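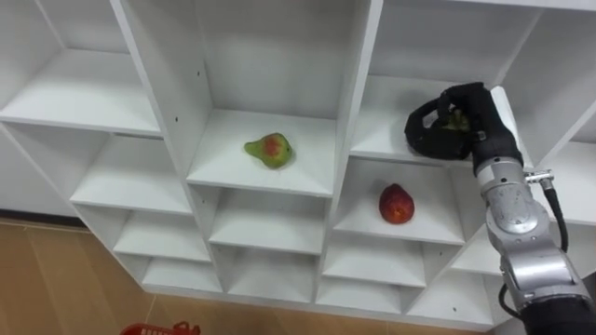
A shelf for every fruit

In our kitchen the fruit always lived in one big bowl, and the bowl always won. The pears at the bottom went soft before anyone remembered them, and a bruised apple would spoil its neighbors. When we moved to Verwood I decided to try open cubbies, an idea I had seen in a small greengrocer's shop in Lellcombe.

The principle is very simple: one fruit, one compartment. A yellow-green pear can lie on its side with nothing pressing on it, and a red apple one level lower has all the air it wants. Against white shelves the colors do the decorating - the blush on a pear is something I never noticed in the bowl.

I admit that it takes a lot of space. A grid of square cubbies is meant for books or shoes, and most of the compartments will stay empty between two visits to the market. My family found this strange during the first weeks. Now they like it, for you see at once what is left and what should be eaten today.

Some practical advice, if you want to try. Keep the unit away from the oven and from direct sun. Wipe the shelf floors every week, as white shows each sticky ring. Put the green fruits higher and the ripe ones at the height of your hand. Lemons from the Mudgway market keep well almost anywhere, but bananas I still hang on a hook.

In August, when the plums arrive, I go back to the bowl. Plums are too many, and they roll.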